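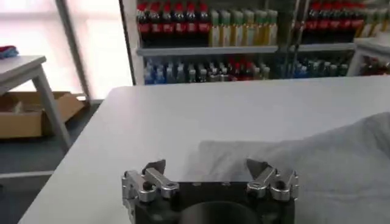 Projektbericht: Trinkwasserverbrauch und Regenwassernutzung am Schulstandort Nustberg

1. Ausgangslage

Das Schulgebäude in Nustberg liegt am Hang oberhalb des Grillell, eines kleinen Bachs, der im Sommer fast trockenfällt. Zum Gelände gehören der Schulgarten, eine Streuobstwiese und ein Beet mit Stauden entlang der Turnhalle. Alle diese Flächen werden bisher mit Trinkwasser aus dem Außenhahn bewässert. Im Fach Umwelttechnik sollten wir untersuchen, ob sich ein Teil davon durch Regenwasser ersetzen lässt. Der Bericht fasst die Arbeit eines Halbjahres zusammen.

Die Leitfrage lautete: Reicht das Wasser vom Dach des Geräteschuppens aus, um den Schulgarten zwischen Mai und September zu versorgen?

2. Vorgehen

Zuerst haben wir den Verbrauch am Außenhahn erfasst. Dazu wurde ein einfacher Gartenwasserzähler zwischen Hahn und Schlauch geschraubt und nach jedem Gießen abgelesen. Die Werte kamen in eine Tabelle mit den Spalten Uhrzeit, Zählerstand, Wetter und bewässerte Fläche. In den Ferien wurde nicht abgelesen, deshalb fehlt dort ein Teil der Daten.

Danach haben wir das Dach des Schuppens vermessen. Maßgeblich ist die Grundfläche, die das Dach überdeckt, nicht die schräge Dachfläche selbst. Das hatten wir beim ersten Durchgang falsch gemacht und mussten die Berechnung wiederholen. Die Niederschlagshöhen stammen aus einem Regenmesser auf der Obstwiese. Ein Millimeter Niederschlag entspricht einem Liter pro Quadratmeter. Vom rechnerischen Ertrag ist ein Verlust abzuziehen, weil ein Teil auf den Ziegeln verdunstet oder im Filter hängen bleibt.

3. Ergebnisse

3.1 Verbrauch

In einer trockenen Woche werden im Schulgarten 400 Liter Wasser vergossen. Der größte Anteil entfällt auf die Tomaten und die Kürbisse. Die Stauden an der Turnhalle brauchen nach dem Anwachsen wenig und kommen auch längere Zeit ohne Gießen aus. Auffällig war, dass an heißen Tagen oft mittags gegossen wurde, obwohl der Boden dann mehr Wasser durch Verdunstung verliert als am frühen Morgen.

3.2 Speichergröße

Verglichen wurden zwei Behälter, einer mit 2000 Litern und einer mit 3000 Litern. Der kleinere überbrückt bei unserem Verbrauch fünf trockene Wochen, wenn er zu Beginn voll ist. Der größere reicht rechnerisch für siebeneinhalb Wochen. Während unserer Messungen kam keine Trockenphase vor, die länger als fünf Wochen dauerte. Der größere Behälter hätte außerdem ein stärkeres Fundament nötig, und der Platz neben dem Schuppen ist knapp.

3.3 Wasserqualität

Proben aus einer vorhandenen Regentonne wurden auf pH-Wert, Trübung und Geruch geprüft. Das Wasser war leicht sauer und nach dem ersten Regen im Frühjahr deutlich trüb, vor allem durch Blütenstaub. Für das Gießen ist das unproblematisch. Als Trinkwasser oder zum Waschen von Gemüse darf es nicht verwendet werden, der Hahn muss entsprechend beschriftet sein.

4. Vergleich mit der Anlage in Jibrin

Der Ortsteil Jibrin betreibt an seinem Gemeindehaus seit 6 Jahren eine Zisterne. Wir durften sie uns ansehen und die Wartungsunterlagen lesen. Der Filter wird dort zweimal im Jahr gereinigt, im Herbst nach dem Laubfall und noch einmal vor der Gießsaison. Die Pumpe ist das Teil mit den meisten Störungen. Für unseren Standort schlagen wir deshalb vor, auf eine Pumpe zu verzichten und das Gefälle zum Garten zu nutzen. Der Druck reicht für Gießkannen und für einen Tropfschlauch, aber nicht für einen Rasensprenger.

5. Fehlerquellen

Der Regenmesser stand anfangs zu nah an einem Apfelbaum und zeigte zu niedrige Werte. Nach dem Umsetzen stiegen die Werte bei vergleichbarem Wetter an. Die älteren Daten wurden nicht korrigiert, sondern weggelassen. Beim Wasserzähler gab es Lücken, wenn nach dem Gießen niemand den Stand eingetragen hatte. Der Verlust im Filter wurde aus einem Lehrbuch übernommen und nicht selbst gemessen.

6. Empfehlung

Wir empfehlen den kleineren Behälter, ein Fallrohr mit Laubfilter und einen Überlauf zur Obstwiese. Im Dezember muss der Behälter entleert werden, damit er bei Frost nicht platzt. Zum Gießplan gehört die Regel, nur vor acht Uhr morgens oder am Abend zu wässern. Die Arbeitsgruppe Cillura, die den Schulgarten betreut, hat den Entwurf erhalten und prüft zurzeit den Standort für das Fundament.

Anhang: Messtabelle Außenhahn, Skizze Schuppendach, Protokoll der Wasserproben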